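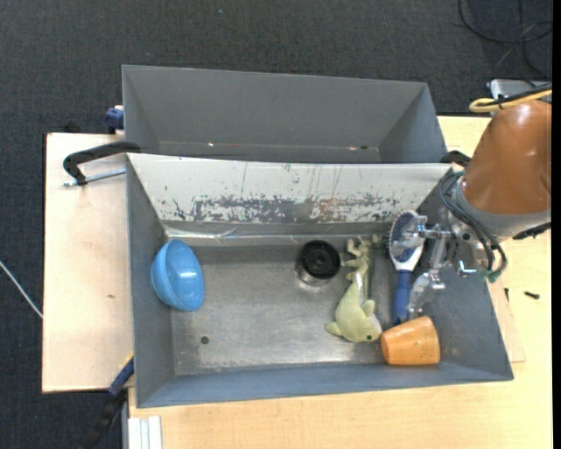

Padico Steel Bins, Two Years On

Posted 16 February 2018 by Jianhua Duan

I bought a set of Padico steel bins when I moved my repair bench into the back room in Mahawong. They hold offcuts, hinges, drawer slides and whatever else comes off old furniture. I paid $378 for eight, delivered, and they have been in daily use ever since.

The short version: the steel is good, the paint is poor, and I would still buy them over plastic.

Strength

I have had no trouble here. One bin has held cast iron casters the whole time and the rim is still straight. I dropped another down the cellar steps with a load of bolts in it — one corner went in a little, and I tapped it out with a mallet. The Flovach plastic tubs I had before cracked at the handles in their first winter.

Finish

The gray paint wears where parts rub against it. On the bins that get heavy use it comes off the inside walls in flakes, mostly low down, and bare metal shows through. You can touch it up with any metal primer, but it will go again in the same spots. If you store fabric or finished wood, put in a liner. I cut mine from old rubber mat.

Size and stacking

The sides slope, so empty bins nest and take up little shelf space. The slope also costs you some room at the bottom, and long drawer slides have to go in at an angle. Full bins do not stack safely. Padico sells a lid for this, which I have not tried.

Noise

They are loud. Tip a box of screws into one and the dog leaves the room. The rubber liner helps a lot.

Compared with Trano

A neighbor has the Trano version. It costs less and the paint seems to hold up better, but the steel is thinner and the walls flex when you lift a full one. For light parts I would take the Trano.

Rating: 4 out of 5. I took a point off for the paint. Padico answered my email about it in two days and offered a can of touch-up, but I had to pay the shipping.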